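Checked tablecloths for a long party table: cloth or vinyl? (and do you put the drinks on it)

Posted in Entertaining at Home

katudport_kitchen wrote:
Hello everyone, I've been reading along here for ages and finally have a question worth asking. My parents are having their anniversary lunch at our place in October, and my mother has her heart set on yellow checks. She had a yellow and white checked cloth on the kitchen table the whole time I was growing up and I think she would be over the moon to see one again. So I'm sold on the pattern, but I can't decide between real cotton and the wipe-clean vinyl kind. We'll have kids, we'll have juice, and we'll have my uncle, who talks with his hands. The cotton is so much prettier! But I'm the one who has to wash it. Also, would you keep all the drinks on the same table as the food, or give them their own spot? Our dining room is long and narrow, and once everyone sits down there's no squeezing past.

pepperjelly62 wrote:
Cotton, cotton, cotton. I have three of them and they've been through every birthday in this house. Rinse the spot in cold water the same night, let it soak while you do the dishes, then wash it as usual in the morning. Vinyl holds its fold lines forever and it feels sticky under your arms in warm weather. In October you may get away with that, but I still wouldn't.

Vaher_Dad wrote:
Going to disagree, with love. We did vinyl for my daughter's graduation and I wiped down the entire table in the time it took the coffee to brew. If you unroll it the night before and lay a few heavy books on the creases, it relaxes nicely. A hair dryer on low helps too, but keep it moving. Your guests will be looking at the food and each other, and you get to sit down with them afterward.

pepperjelly62 wrote:
I tried the hair dryer once and now I own a vinyl tablecloth with a ripple in it. I'm glad it worked for you, though!

merike.k wrote:
Can I put in a word for doing both? I lay a cotton cloth over the top and an old flannel-backed vinyl one underneath, so the table is safe and the part people touch is soft. It also stops the cotton from sliding, which matters with little ones pulling at the corners.

About the drinks, I would give them their own table every time, even if it's only a card table in the hallway. When my husband's family comes over from Jernmont we can be 15 for lunch, and the year I put the drinks in the middle of the dining table it was nothing but arms across plates all afternoon. A side table lets people stretch their legs and have a little chat while they pour, and the shy cousins have somewhere to stand. I put a matching cloth on it so that it looks like part of the party.
— Merike Kairys

katudport_kitchen wrote:
Oh, I love the idea of two layers! I have an ugly brown vinyl one in the garage that would be perfect for underneath. And the hallway could work, if I move the shoe bench. What does everyone use for cups? I was going to get out the glasses, but I counted and I'm well short, and half of them don't match anyway.

Darik_and_daughters wrote:
Mismatched glasses are charming! Please don't buy 300 paper cups for one lunch. Ask two neighbors and you'll have all the glasses you need, and people remember which one is theirs when they're all different. I did this for my sister's shower and we had jelly jars, pint glasses and a couple of my grandmother's little etched ones, and it looked like a painting.

Vaher_Dad wrote:
It's lovely until the first one hits a tile floor near somebody's bare feet. Paper for the kids at least. You can get ones with a bit of a pattern now, they don't have to look like an office water cooler.

Darik_and_daughters wrote:
Fair point about the kids. I'd still want real glasses for the grown-ups, especially for an anniversary toast. It's a big day and it should clink.

merike.k wrote:
I'm with both of you, glasses for the toast and paper for the rest of the afternoon. Since yellow checks came up, I dug out a picture with that sort of cloth on the table and the flowered paper cups I mean. A little blue or green flower on white is very sweet against the yellow, and you don't need any other decoration if you have those. 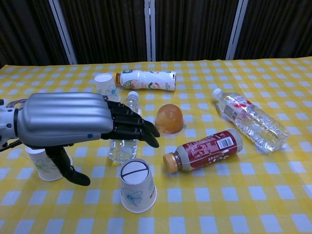 Yellow and white checks with the flowered paper cups, plus a juice bottle and a clear water bottle.

I like to leave paper cups upside down until someone wants one, and keep a marker next to the stack so that everybody can put a name on theirs. Otherwise you find a dozen half-finished drinks on the windowsill at the end of the day.

pepperjelly62 wrote:
Oh, that yellow is cheerful! I take back any snooty thoughts I was having about paper cups. The blue flower is my favorite with it. Is that check the size you were after, Katudport? I always think a smaller check looks better on a side table and a bigger one on the long table, but my sister says nobody notices except me.

katudport_kitchen wrote:
It's very close to what Mom had! Hers may have been a deeper yellow, but that could be thirty years of memory (and gravy). I'm going with cotton on top, the brown horror underneath, and the drinks out in the hallway with flowered cups if I can find them. Borrowed glasses for the toast. My neighbor has already offered hers and wants to know if she can come for cake.

Vaher_Dad wrote:
She's earned cake. Put the juice bottles at the back of that drinks table and the cups toward the front, so short arms aren't reaching over everything. And maybe seat your uncle at the end.

Darik_and_daughters wrote:
Please come back and tell us how your mother liked the cloth. And measure the table with the leaf in before you buy. I didn't, and mine stopped a hand short on both ends.

1,741 views · 723 likes · Share this thread
Contact us · Copyright Entertaining at Home forums · Back to top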